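Schreibtisch-Ecke, kleine Galerie

Ich gebe es zu: Ich bin eine von denen, die im August schon Schulhefte kaufen, obwohl im ganzen Haushalt niemand mehr zur Schule geht. Papier, Stifte, Kästchen, Schubladen, ich kann daran einfach nicht vorbeigehen. Und weil mich nach dem letzten Beitrag so viele nach der Ablage gefragt haben (danke für die vielen Mails, ich komme mit dem Antworten kaum hinterher!), bekommt die Ecke nun ihre eigene Seite. Es geht um ein Schubladenkästchen, einen schwarzen Stehsammler und zwei flache Platten, die eine schwarz, die andere blaugrün. Klingt nach wenig, aber wer wie ich über 300 lose Zettel, Quittungen, Schnittmuster und Geburtstagskarten in einem Schuhkarton hatte, der weiß, dass man damit einen ganzen Nachmittag verbringen kann.

Die Seite hat kein richtiges System. Ich schreibe zu den Bildern, was mir einfällt, mal mehr und mal weniger, und dazwischen kommen die Antworten auf eure Fragen.
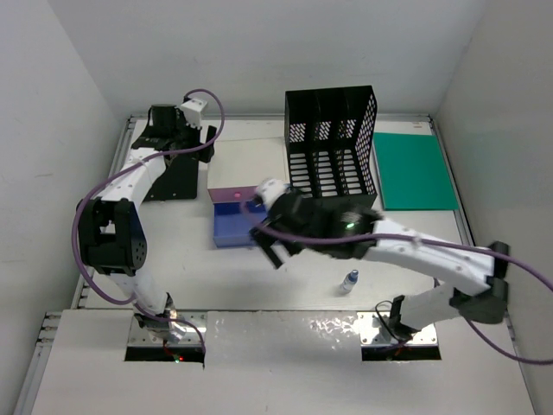 Kleinkram ist bei mir immer das eigentliche Problem gewesen. Große Sachen finden ihren Platz von allein, ein Ordner kommt ins Regal und gut, aber wohin mit Büroklammern, Briefmarken, dem Ersatzschlüssel fürs Fahrradschloss und diesen winzigen Schrauben, die man sich nicht wegzuwerfen traut? Ich habe es mit Marmeladengläsern versucht und mit einem Besteckkasten, den mir meine Schwägerin überlassen hat. Geblieben ist am Ende das Schubladenkästchen mit der glatten, cremefarbenen Oberseite. Ich mag es, wenn so ein Teil oben ruhig aussieht und die Farbe vorne hat, da darf es dann ruhig bunt werden. Auf die Oberseite selbst stelle ich übrigens nichts mehr. Früher stand dort immer eine Tasse, und wer einmal Kaffee aus einer Schublade voller Briefmarken gewischt hat, macht das kein zweites Mal.

Magdalini Stefanou hat mir geschrieben, sie habe ein ähnliches Kästchen und räume es alle paar Wochen komplett um, weil sie nach drei Tagen vergisst, was wo liegt. Liebe Magdalini, willkommen im Club! Mein Trick: ein Zettelchen hinten in jede Schublade kleben, von vorne sieht man es nicht, und beim Aufziehen weiß man sofort, ob man richtig ist. Ich nehme dafür die kleinen Etiketten von Sendent, die Rolle mit 1000 Stück. Die hält vermutlich, bis ich in Rente gehe. 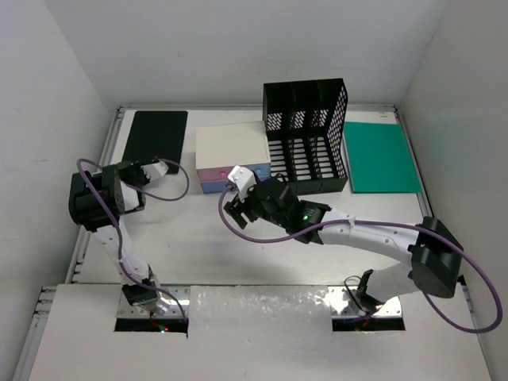 Kästchen in der Mitte, Stehsammler gleich rechts daneben. So gefällt mir die Reihenfolge am besten.

Zum Stehsammler kamen die meisten Fragen. Ja, der ist schwarz und gelocht, und nein, ich finde das nicht zu streng neben den Bonbonfarben. Im Gegenteil, ein ganzer Tisch in Rosa und Hellblau wäre mir zu viel Kinderzimmer! Durch die Löcher sieht man außerdem immer ein bisschen, was drinsteckt, und das hilft mir, weil ich Dinge hinter geschlossenen Türen sofort vergesse. Bei mir wandern vorne die Sachen hinein, die in den nächsten Tagen erledigt werden müssen, dahinter kommen Anleitungen, und ganz hinten steht alles von der Versicherung, da schaue ich sowieso nur mit schlechter Laune hinein.

Ein Wort zum Abstand: Sammler und Kästchen bitte nicht auf den letzten Millimeter zusammenschieben. Man will ja noch mit den Fingern dazwischen, wenn ein Zettel herunterrutscht (und er rutscht herunter, verlasst euch drauf). Im Laden bei Bassi stand so ein Paar einmal derart eng im Regal, dass ich beim Herausnehmen gleich beides in der Hand hatte. Gekauft habe ich dann trotzdem nur Klebeband, 6 Rollen, aber das ist eine andere Geschichte.
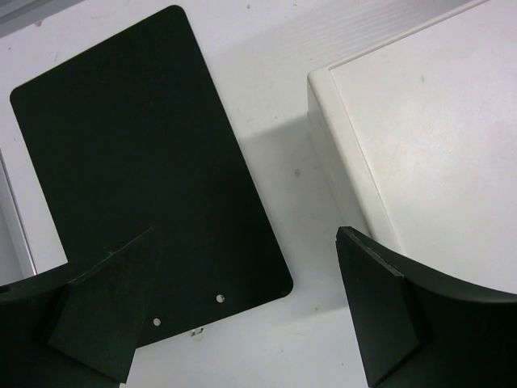

Die schwarze Platte mit ihren runden Ecken und den zwei kleinen Löchern am Rand.

Solche Platten sind bei mir Dauergäste. Als Schreibunterlage auf dem Sofa, als Unterlage beim Schneiden von Papier (bitte nur mit der Schere, mit dem Cutter gibt das Ärger), zum Glattdrücken von Postkarten, die in der Tasche krumm geworden sind. Zwei Löcher in einer Platte sind auch prima, dann fädelt man eine Schnur durch und hängt das Ding an die Wand. Meine erste Platte hing jahrelang in der Küche mit der Einkaufsliste dran, bis sie mir beim Umzug nach Vatenach abhandengekommen ist. Falls sie jemand gefunden hat: bitte melden, ich hänge immer noch an ihr.

Ob schwarz oder blaugrün ist wirklich Geschmackssache. Auf einem weißen Tisch machen beide etwas her, nur sieht man auf Schwarz jeden Krümel, und ich esse leider gerne Kekse beim Sortieren. Die blaugrüne liegt deshalb bei mir meistens flach hinten rechts, da ist sie schnell gegriffen und stört sonst keinen.

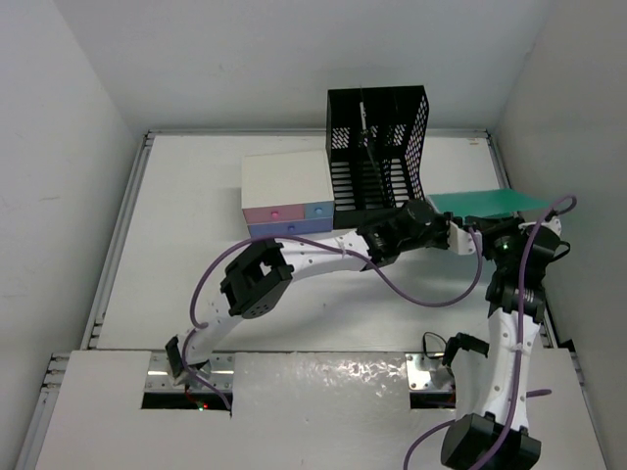
Dann noch die Sache mit der Aufteilung der Schubladen, nach der gleich mehrere gefragt haben. Ich sortiere nach Häufigkeit. Was ich täglich brauche, kommt nach oben, und in die breite Schublade unten darf alles, was lang oder sperrig ist, also Lineal, Schere und der gute Füller. Bei der Marke bin ich nicht festgelegt, von Noltero hatte ich einmal Einsätze aus Filz, die haben fein gehalten, nur die Farbe war scheußlich. Und wer 41 Gummibänder besitzt, so wie ich nach dem letzten Ausmisten, der darf sich ruhig von der Hälfte trennen!

Beim nächsten Mal sind die Geschenkbänder dran, die liegen noch als großer Knoten in einer Tüte. Wer eine gute Idee zum Aufwickeln hat, schreibt mir bitte in die Kommentare.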